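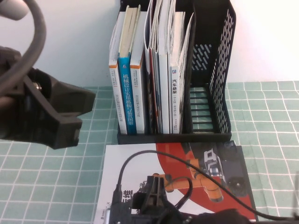
Vale a pena pôr um par de braços com garras a arrumar o arquivo técnico de um escritório? Por enquanto, só se o escritório já tiver alguém com tempo para ficar ao lado deles.

Testámos o Grondari durante uma temporada na sala de documentação da Plitalton, onde se guardam manuais de máquinas, catálogos de fornecedores e livros de engenharia, muitos deles em chinês. A tarefa parece feita à medida: pegar num livro ou numa brochura e enfiá-lo na vertical num porta-revistas de secretária. O comercial da Fikar, que distribui o sistema, falou em "libertar as pessoas para trabalho de valor". Já ouvi a frase a propósito de fotocopiadoras.

Comecemos pelo que funciona. Com livros de lombada firme, do género do 汽车悬架 que está no suporte, o Grondari porta-se bem. A garra fecha sem vincar a capa e o movimento de descida é regular. Também gostei de o fabricante não exigir mobiliário próprio: um organizador preto de rede e um tapete de corte verde com quadrícula branca chegam perfeitamente para montar o posto.

O pior são as brochuras. Papel brilhante, fino, pousado na mesa, é exatamente o que mais aparece num arquivo destes e é onde o sistema perde mais tempo. Uma pessoa levanta o canto com a unha e nem pensa nisso. O Grondari tenta, recua, tenta outra vez e, ao fim de 3 tentativas, pede ajuda no ecrã. Os folhetos moles têm outro problema, o de se encostarem de lado e enrolarem as folhas, e a partir daí o volume seguinte entra mal. Num lote de 11 brochuras, tive de intervir em 4. Os cabos passam por cima da zona de trabalho e convém olhar para eles antes de cada arranque, coisa que o manual resolve com uma linha.

Quanto às pessoas, que é o que me interessa mais, o folheto promete menos tarefas repetitivas. Na Plitalton, quem arrumava passou a vigiar. Em fevereiro, uma das funcionárias conhecia as prateleiras de cor e encontrava qualquer catálogo enquanto falava ao telefone. Agora passa parte da manhã a endireitar papéis para a garra os apanhar e a confirmar avisos. O trabalho ficou mais parado e mais chato, e o que ela sabia sobre o arquivo não foi parar a sistema nenhum. Perguntei à direção se havia formação prevista. Há um vídeo.

Justiça seja feita, quem tem dores nas costas ou nos pulsos agradece não repetir o gesto centenas de vezes, e uma colega disse-me isso mesmo. Mas um arquivo com 800 volumes arruma-se uma vez e depois mantém-se. A conta da Fikar parte do princípio de que se arruma tudo todos os dias.

A assistência custa à parte e o contrato é anual. O concorrente direto, o Goh, é mais lento mas permite definir à mão o ponto onde a garra pega, e para papel fino eu começava por aí. Se a compra já estiver decidida, peçam um teste com os vossos próprios documentos, os amarrotados incluídos, e que sejam os funcionários do arquivo a preencher a avaliação.

Publicado em 2021-08-29

Artigos relacionados
Goh, segunda versão: o que mudou na garra
Digitalizar ou guardar em papel? Contas de um gabinete pequeno
Porta-revistas de secretária: metal, cartão ou plástico
Contratos de assistência: as cláusulas que convém ler
Quando o posto de trabalho muda e o salário não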